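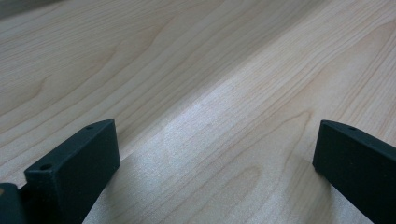

Fig. 1. Pale wood with long grain lines.

Section 9: Moving, leveling and caring for the table

Applies to Allix dining and work tables made from 2020 on. For older tables with the one-piece frame, use the Juhász supplement instead. Text revised 24 March 2022.

Moving the table

The large Allix weighs more than 105 pounds with both leaves in. Two people are needed to lift it.

1. Remove the leaves and store them flat.
2. Close the two halves and turn both locks under the top until they click.
3. Lift by the rails. Do not lift by the edge of the top.
4. Set all four feet down together.

CAUTION: Do not drag the table, even on felt pads. Side load on the legs can pull the threaded inserts out of the frame, and the inserts cannot be refitted at home.

If the table has to go through a narrow door, take the legs off first. Lay the top face down on a clean blanket and loosen the bolts with the supplied hex key. Mark each leg and its corner with matching pieces of tape. Legs are drilled in pairs and will not line up if they are swapped.

Leveling

1. Put the table where it will be used and leave it overnight.
2. Press down on each corner in turn. Note which corner moves.
3. Turn the foot at that corner counterclockwise, a half turn at a time, until the rocking stops.
4. Check with a spirit level along the length and then across the width.

Do not extend any foot past the red line on its thread. On a badly sloping floor, use a hard shim under the foot.
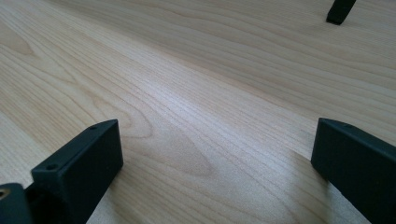

Fig. 2. Arched grain near the center of a light-colored tabletop.

Daily care

Wipe spills right away with a damp, well-wrung cloth, then dry along the grain. For grease, add a drop of dish soap to the water. Do not use:

- bleach or ammonia
- scouring pads
- furniture spray containing silicone
- steam cleaners

Grain pattern and color vary from one board to the next and are not covered by the warranty. A leaf that has been kept in a closet will usually be paler than the rest of the top. Leave it in the table for a few weeks and the difference will get smaller.

Note: Room humidity should stay steady. In very dry heated rooms a small gap may open between the leaves in winter. It normally closes by June. Do not tighten the locks to force it shut.

Yearly check

1. Tighten the leg bolts by hand, then a quarter turn with the key.
2. Vacuum the slide rails. Do not oil them.
3. Replace any worn felt pads. Pads are sold in packs of 9.

Spare parts

Order from the Starnau workshop and give the number stamped inside the short rail. Parts requests go to Edit Vass. For repairs and loose inserts, write to Fanni Bakos at the Stostthorpe service desk and include a photo of the underside.

Continue to Section 10: Fitting the extension leaves.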